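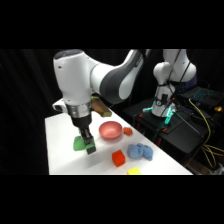

Temps de lecture : 3 min

Le défaut qui ne déclenche pas d'alarme

Dans nos métiers, on appelle « incident » ce qui arrête la machine. Un dépassement de couple, une collision détectée, un arrêt d'urgence enfoncé : le contrôleur horodate, le journal se remplit, quelqu'un signe la reprise. Tout le reste passe pour du bruit. Je soutiens que cette définition est mauvaise et que la préhension d'objets souples en fournit la démonstration la plus simple.

Le cas vient de la cellule d'essai de Zolenier, où l'on fait trier des objets rigides et déformables mélangés sur un même plan : cubes, bol, peluches. Sur une campagne de 600 cycles, 262 portaient sur un objet en tissu. Le taux de réussite annoncé en fin de campagne était excellent. Un mardi, en relisant les courbes de courant du préhenseur, Eglė Lapiņa a constaté que, sur une partie des cycles déclarés réussis, les doigts s'étaient refermés à vide. La descente se terminait dans la peluche, le tissu s'écrasait sous les pointes, l'effort vertical franchissait le seuil et le programme en déduisait un contact de saisie. Il s'agissait d'un appui.

La cause tient en une ligne de configuration. Le seuil d'effort avait été réglé sur des cubes, dont la face supérieure oppose une réaction franche. Un textile rembourré répond autrement : la force monte lentement, la hauteur réelle de l'objet devient une fonction de la pression exercée, et la notion même de surface perd son sens. Appliquer au second la valeur du premier revient à mesurer une température avec une règle.

La correction proposée par Rusex, intégrateur de la cellule, consistait à abaisser le seuil. Elle a été appliquée dans la journée. Je la tiens pour insuffisante. Un seuil plus bas déplace l'erreur vers les objets rigides, avec des fermetures anticipées au-dessus du cube, et laisse intact le vrai problème : aucune vérification indépendante ne confirme que l'objet a quitté la table. L'ouverture résiduelle des doigts après fermeture était pourtant disponible sur le bus. Personne ne la lisait.

On m'objecte, et Ojārs Avotiņš le fait mieux que d'autres, qu'un échec de saisie sur une peluche ne blesse personne. C'est exact pour la peluche. Mais le même bloc logiciel a été repris chez Breltden pour des sachets souples, à une cadence où un opérateur finit par tendre la main pour rattraper ce que la machine croit tenir. L'analyse de risques, elle, ne prévoyait aucune intervention manuelle, puisque le taux de réussite n'en justifiait pas. Le mauvais indicateur avait fabriqué la bonne conformité.

Je demande donc 3 choses, peu coûteuses. Que tout cycle soit clos par une mesure distincte de celle qui l'a déclenché. Que les cycles « réussis » soient échantillonnés et relus au même titre que les arrêts. Que le réglage d'un seuil mentionne la famille d'objets sur laquelle il a été établi – dans le fichier lui-même, pas dans un courriel de mise en service.

Reet Kazlauskienė juge la deuxième exigence irréaliste en production. Elle a raison si la relecture reste manuelle. Un simple tri sur l'ouverture résiduelle suffit toutefois à isoler les cycles suspects, et le script correspondant a été écrit à Zolenier en une après-midi. Il tourne depuis octobre. Le taux de réussite affiché a baissé, et la direction a demandé si le robot était en panne.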